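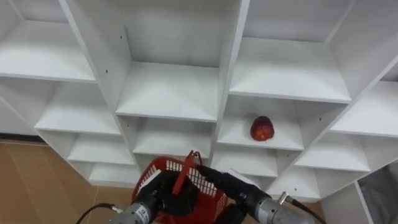 Anchoring a cube shelf to an old plaster wall, is it really necessary?

brayan_apaza
Posted Nov 24, 2021

Hello to all. I am moving to a rented apartment and I want to use a white cube shelf as a divider between the bed and the desk. The instructions say it must be fixed to the wall, but the landlord does not allow holes. If I place it with the short side against the wall and put books only in the lowest row, will it be stable enough? I have a cat of normal size, no children. Please excuse my English, I write with a dictionary next to me.

Stoketti
A friend had this arrangement for three years and it never moved. Heavy things down, light things up, and check with a level that the floor is straight. Old floors are the true problem. I would not lose sleep.

maren_k
I disagree with Stoketti. A divider in the middle of a room gets pushed from both sides. You stumble at night, you catch it with your hand, and it goes. One short side against the wall does nothing if it is not fastened. Ask the landlord in writing for permission to make two small holes and promise to fill them when you leave. Mine said yes the same day.

brayan_apaza
Thank you both. I did ask, but only by telephone, and he said "no holes" very quickly. Maybe I should write to him as maren_k says. What filler is good for plaster? In my country the walls are brick and I have no experience with this.

Taltwood
Any ready-mixed filler for interior walls will do. Push it in with a small knife, let it dry until the next day, sand lightly, repeat if it has gone down. Total cost is less than 20 dollars and the tube will last you through several apartments.

About the shelf: which size is it? A low one, two cubes high, I would leave free without worry. A tall one I would not, cat or no cat.

brayan_apaza
It is a tall one. I bought it second-hand from a family on Sánchez Street, and the screws for the wall were missing from the bag.

Bindivberg
Then you need new screws anyway, and please do not take the first ones you find. For plaster over wood strips you must find the stud. Knock on the wall, or move a strong magnet slowly until it catches on a nail. If there is no stud where you want the shelf, use a toggle bolt. Normal plastic plugs will hold for a month and then come out with a piece of the wall.

Stoketti
I still think you make it too complicated for a man with one cat. There are tension poles which press against the ceiling. No holes, no letters to the landlord.

maren_k
Tension poles need a solid ceiling above. In my last place the ceiling was thin and the pole left a round dent of 60 millimeters. I paid for it from my deposit.

Bindivberg
Agree with maren_k on this one. A board between the pole and the ceiling helps, but it looks ugly.

brayan_apaza
I wrote to the landlord. He allows two holes if I show him the filled wall before I return the keys. I will look for the stud on the weekend with a magnet from the refrigerator.

Bindivberg
A refrigerator magnet is often too weak. Take a stronger one from the hardware store.

Comments (3)

lena
Useful discussion. We have the same kind of walls and I also did not know about the toggle bolts.

oldhouse30
Drill slowly and put tape on the plaster before, it cracks less.

Guest
And if the landlord had said no? I am in that situation.

We use cookies to remember your settings and to measure visits. Accept all | Manage choices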